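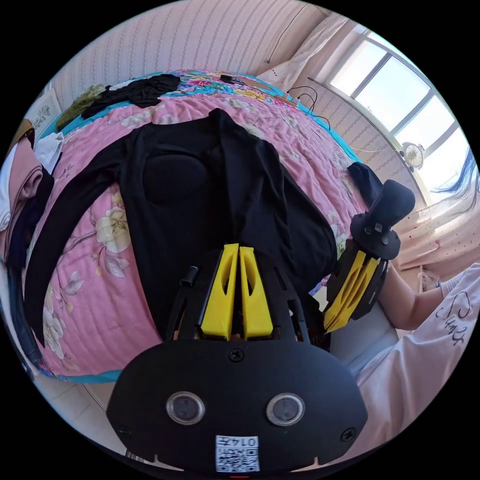 How did a small documentary come to open on 142 screens?

The distributor, Farklow, booked it in towns where the subject was already known, and added cities only after the first weekend's receipts were in.

That order of events was set by Ea Overgaard, head of theatrical releasing at Farklow, who spoke with us for our series on independent distribution. Her department handled the spring release of Turnham, a feature documentary on the closing of a ferry line, and she agreed to discuss how the bookings were made and what the company would change.

Ms. Overgaard joined Farklow from exhibition, having managed a two-screen theater for several years. She said the experience still shapes the way she reads a box office report.

"People look at the total first," she said. "I look at the Sunday matinee. If the matinee holds against Saturday night, the audience is older and it will keep coming for weeks. If it falls away, we have a different kind of picture and we should plan for a short run."

Turnham opened in April in river and harbor towns, most of them with a single independent theater. Advertising was limited to local radio, posters and a mailing to film societies. Ms. Overgaard said the company had considered a conventional opening in the largest cities, and that the filmmakers had at first preferred it.

"They wanted the reviews, and I understood that," she said. "But a review in a large city is useful for one weekend. We asked them to wait 3 weeks, and they agreed to it in writing."

The terms offered to theaters were also unusual. Farklow asked for no minimum run and accepted split schedules, under which a film shares a screen with another title. A theater that sold 1000 tickets received a larger share of receipts from that point forward. Ms. Overgaard declined to give the percentages, which vary by contract, but confirmed that several houses had reached the mark.

Asked about the company's less successful releases, she spoke at some length about Luklow, a period drama that left most theaters after its second week.

"We opened it too wide and we opened it against two family films," she said. "The theaters had given us their best rooms and they needed them back. I would have done the same in their place. What I regret is the trailer, which sold a romance. The people who came for a romance told their friends."

Farklow's next title is Sandu, a comedy in two languages. It will be offered first to theaters that played Turnham, with a choice of subtitled prints. Ms. Overgaard said no opening date had been fixed and that the company was waiting to see the fall schedules of the larger studios.

She expects to begin calling theaters once those schedules are public. "I still make those calls myself," she said. "The manager can tell me what else is on in town that week, and I write it down."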